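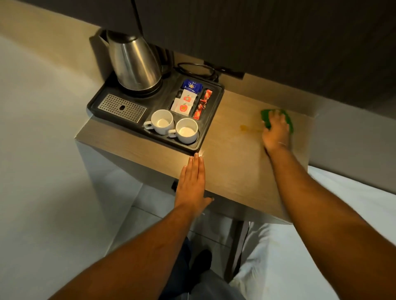

3.2 What guests told us about the in-room drinks tray

I'll admit I went into this part of the study expecting to write about beds. Beds are what the hotel trade talks about, and our first questionnaire (the one Deming Yuan and I drafted back in December) gave them a whole page. Then the comment cards started coming in, and people wanted to talk about tea!

We had 2643 cards from two properties, the Dastow and the Grandley, and I read every one of them, mostly in the evenings with a cup of something myself. Nearly 40 percent mentioned hot drinks in the room. Our form had no question about drinks at all, so guests were squeezing these remarks into the margins or the box marked "anything else." One woman drew us a diagram of where she'd like the cups to go.

I sorted the remarks by hand and Deming sorted them again without seeing my piles. We disagreed mostly over complaints that mixed two things together, like "kettle too big for the sink and no decent milk." We talked those through and put them under whichever problem came first on the card, a rough rule, but one we could both stick to.

Milk came out on top at both hotels. After that came the kettle, and here the sites split. Grandley guests grumbled about filling it under a low bathroom faucet, while Dastow guests cared more about where it lived (Figure 4). A kettle and its tray take up a good share of a desk, and business travelers in particular wanted that space back for a laptop. Several of them had moved the tray to the floor, which I would've done too.

Figure 4. Desk in a guest room, with the kettle and hospitality tray on the left side and a cabinet overhead. The desktop is being wiped with a sponge.

Hodžić's idea of the "borrowed kitchen" helped me a lot with all this. The argument is that travelers judge a room partly by how well it lets them keep up small habits from home, and a bad cup of tea at 5 in the morning can sour a stay that was otherwise fine. Our cards fit that pretty well, though I'd be careful with the Grandley numbers, where one tour group filled in 30 cards on the same evening and clearly compared notes. I left them in and marked them separately in the Evix spreadsheet.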